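Masking your own gripper out of the wrist view, the cheap way

Posted 21/09/2022 in Grelotier notes

If you run any sort of detector on a wrist view, sooner or later it will fall in love with your gripper. Mine kept reporting a lovely confident object sitting in the same spot every time, and it took me an embarrassing afternoon to work out that the "object" was a fingertip. So this page is how I mask the arm out before anything else looks at the picture. I'm using Grelotier, which is my own little pile of Python scripts, with the Rallico planner on the other end. You can do the same with pretty much any setup.

What you'll need: a way to save frames, a way to read the joint positions at the same moment, and a rough 3D model of the gripper. Rough is fine! Mine is a few boxes and a stretched blob for the fingertip.

Step one – get the clocks right

Do this first, please. If the joint positions and the frames come from different clocks, your mask will slide about whenever the arm moves and you'll blame everything else before you blame the timing. I stamp both on the same machine and throw away any pair more than 10 milliseconds apart. That loses me a few frames on a busy run and I've never missed them.

Step two – save a test set

I recorded 2000 frames of pick and place with the gripper opening and closing, moving at normal speed, over all sorts of things. After the timing check I had 1741 left. Don't tidy out the ugly ones. You want blur and glare in there, and you want plenty where the gripper covers a bit of the thing you care about, like this pepper on its plate: 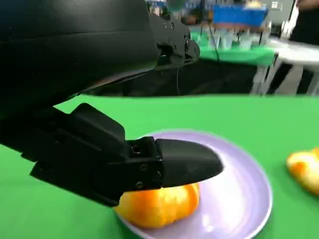
Fingertip over the pepper. The mask has to stop at the black edge and leave the orange alone.

I like this one as a test because the colours do half the checking for you. Everything on the robot side is black, the table is bright green, and any slip in the mask shows up straight away as a bite out of the pepper or a dark sliver left behind. The second pepper over on the right is handy too. The mask has no business anywhere near it, so if that one changes at all you've got a bug.

Step three – draw the model into the view

For each frame, take the joint positions, work out where the model parts are relative to the camera, and draw them as a flat white shape on black. In Grelotier that's the draw_self script, and the only setting worth touching is the finger opening, which on my gripper comes through as a fraction and has to be turned into millimetres. (I had it upside down for a week. Closed was open, open was closed. Great fun.)

Step four – grow the mask, but not much

Your model won't be perfect, so fatten the white shape a little. I grow mine by 4 pixels. Go bigger and you start eating the object just when the fingers get close, and that's when the planner most wants to see it. Go smaller and you get thin black edges that the detector thinks are cables or stalks or goodness knows what.

Step five – tell the planner what the hole means

This caught me out. Blanking those pixels to zero is no good if the next bit of code reads zero as "nothing there". Rallico will happily plan a path through it. Pass the mask along as its own layer, marked as unknown, and let the tracker keep its last good guess for whatever is behind. My tracker holds that guess until it sees enough of the object again to update it.

Step six – look at the results with your eyes

I know, I know. But a score won't show you that the mask is fine everywhere apart from one corner of the bracket. I flick through at double speed with the mask tinted pink and stop whenever something twitches. If it twitches only during fast moves, go back to step one. If it's off by the same amount all the time, check where your model thinks the camera is bolted on.

The scripts are in the Grelotier folder on the downloads page, along with a settings file for the smaller gripper. I'm hoping to add proper support for swapping fingers in October, as at the moment you have to edit the box sizes by hand.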